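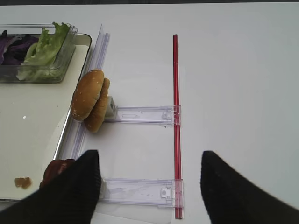
Salad Lunches at the Flovby Kitchen

Welcome, and thank you for stopping by our little gallery page! Flovby is the shared lunch kitchen on the ground floor of the old Hrytsenko building, and every March we turn the whole place over to salads for a few weeks, partly to shake off the winter stews and partly (we admit it) because we love the colors. We serve about 40 lunches on a good day, and people ask us all the time how we set things out, so we thought it was high time we put it on a page of its own.

Lettuce and purple cabbage
The two leaves share one clear container on the big cream-colored tray with the dark rim, pale green ruffles on one side and deep violet on the other. We have tried them in separate bowls and we have tried them tossed together, and we keep coming back to this, side by side, so that people who want mostly cabbage can have mostly cabbage! The ruffled lettuce gives a bit of height, too, and it holds a dressing beautifully.

If you want to try the pair at home, shred the cabbage as fine as you have patience for, then work a good pinch of salt through it with your hands and leave it for 6 minutes or so while you wash the lettuce. Tear the lettuce instead of cutting it. For a family-sized bowl we use 600 grams of cabbage to two heads of lettuce, which sounds like an awful lot until it has sat on the table for a while with a hungry crowd nearby. Our usual dressing is cider vinegar, sunflower oil, a spoonful of mustard and a little honey, shaken in a jar and kept on the side.

The cabbages come to us from the Gundotley market garden, and the lettuce from the greenhouses out at Flellby, where they start the first trays while there is still frost on the road. Lunch is served from half past eleven until two, at the door marked 293, and you are very welcome to bring your own box if you would like to take some home.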